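11 April 2016
Workshop notebook, Skodis campaign

Back on the Skodis job after four days off and my notes from before the break are a mess, so I'm writing this one out properly, mostly for me but also for Lamisi, who picks up the media plan while I'm in Hamilton.

Where we are: the client (curling broom heads and grippers, the rubber overshoe kind) wants a spring campaign even though spring is when everybody puts their brooms in the basement. Their argument is that clubs order in the off season and that the junior leagues sign kids up before school's out. Fair enough. The working line is still "Sweep like you mean it", which I liked in March and like a bit less every time I type it.

Loïc's cut of the film landed Friday night. It's 60 seconds, and there's a shorter one coming for the rinks that have screens in the lounge. I watched it six times with sound and three times without, which is how people will mostly see it on their phones anyway. Without sound it holds up until the kitchen bit, where the grandmother is talking and you have no idea why she's holding the broom. Needs a caption or a tighter trim. I'd trim. With sound it's lovely! The ice noise under the voice is the best thing in the whole campaign and I don't want anyone burying it under a ukulele.

Logo comes in too late. I know, I know, I'm the person who always says the logo comes in too late, but the Umali people (they're doing the club-side survey for us) showed the rough to members at two rinks and a good chunk of them thought it was an ad for a bank. A bank! So either the broom head gets a proper close-up early on or we put the name on the jacket. Jacket is cheaper if Loïc still has the wide shot from the parking lot.

Colour. Skodis have a red-orange and a dark green in the brand book and the film hardly uses either. I've asked for a warmer grade on the junior scenes and left the rest alone. The poster set is better, greens look right on the uncoated stock, though the orange goes a bit brick on my proof. Will check it in daylight. 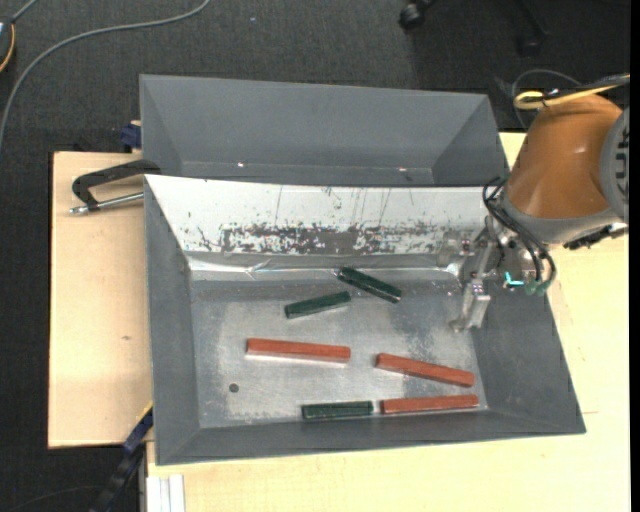 Red-orange and dark green bars in the grey metal bin

Headlines, continued. Tried another pile on Sunday with a pot of tea and got:

Sweep like you mean it (existing)
Somebody has to sweep
Hurry hard, Grandma
The loudest quiet sport in town
Your sheet's ready

"Somebody has to sweep" is the one I keep going back to. It's a bit grumpy, it sounds like a real skip, and it works for the juniors' poster and the seniors' poster without changing a word. "Hurry hard, Grandma" made Loïc laugh on the phone but I can hear the client's legal fellow clearing his throat already. Parking "Your sheet's ready", it sounds like a laundromat.

Lamisi, if you read only one paragraph: the Gutadex placement. They've offered us the banner on the league standings pages plus the email that goes out after draws. The email had 966 opens on the test send, small, but they're all people who curl, and I would take that over a big splash on a general sports site any day. The catch is that their template squashes anything taller than a postage stamp. So no film still, just the line and the logo. Please ask whether the button text can be changed from "Learn more". I've asked twice and got a very cheerful reply to a different question both times.

Radio: still undecided. The morning show quote is about what we'd spend on the whole poster run. I'd rather have posters in every club lounge, next to the coffee urn, where people stand for ages after a game with nothing to read but the bonspiel sign-up sheet. Client's marketing manager loves radio, though, he grew up with it, so I expect we'll end up with one spot. If we do, use the ice noise and hardly any talking.

Things I got wrong last time, for the record. I had the junior poster down as landscape and it's portrait. I also told the printer that the French copy was final when it had only been through one read. Loïc caught "balai" missing its "l" in the second line and was very decent about it. French gets two reads from now on, his and then the client's, before anything leaves here.

To do
- Loïc: trim kitchen scene, try broom close-up near the start, dig out parking lot wide
- Me: proof in daylight, send both headlines to client with the junior and senior layouts side by side
- Lamisi: Gutadex button text, deadline for the standings banner, get the Umali comments typed up (mine are on the back of a receipt, sorry)
- Media folder needs a tidy, there are two files called FINAL and the older one is the good one

Haven't heard back on the music licence. If it falls through we go with just the ice and the voice, and I won't be crying about it.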